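Progress report to Taltgate, November
Small Items and Desk Storage project
Prepared by Selamawit Hadgu, Jurkirura

This report covers the second stage of the storage work paid for under the Taltgate grant. The first stage was the inventory, which closed at 464 items. Of these, 266 have been sorted, labeled and given a fixed place. The rest are in the back room at Gazi and will be done in the next stage.

Desk and bench items were taken first. The rule we settled on is that anything used daily stays out on the surface, and anything else goes in a case or a drawer. Pens and markers stay out, in clear containers. 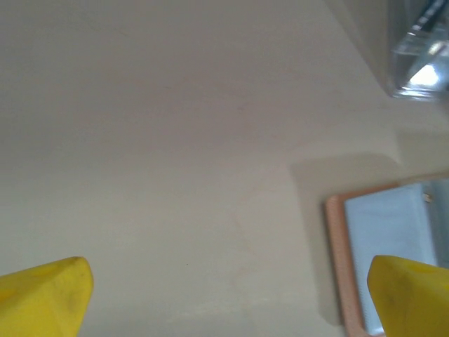

Tsehay Alemayehu wrote the labels and keeps the master list. She found that items with no obvious category took the most time, and she has asked for a separate heading for them. We agreed, and the list now has one. Framed items and photo cards are listed under display and do not count toward storage.

Spending is within budget. We bought 50 label sleeves from Skidurari and have enough left for the next stage. Two shelf units are still on order. The supplier has moved the delivery once, and we have asked for a firm date in writing.
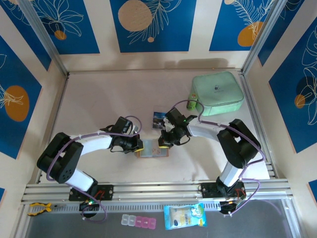 Do pill organizers and small trays need a label on every compartment?
One label on the item is enough. Compartments are marked only when the contents are fixed, and the master list says which ones those are.

Hand tools came up in the last review. Pliers had been listed in two places, once under tools and once under bench items. They are now under bench items only, and the duplicate lines have been removed. Padded cases are listed by color until their contents have been checked. 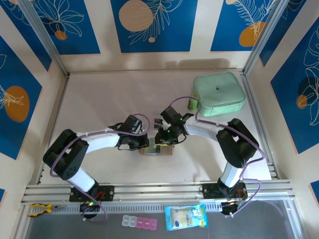

Mint-green case with a small can beside it; pliers and pill organizer along the front.

Next stage: finish the back room at Gazi, put up the shelf units when they arrive, and check the master list against what is on the shelves. We are not asking for any change to the grant. The receipts and the current list are with Tsehay Alemayehu and can be sent on request.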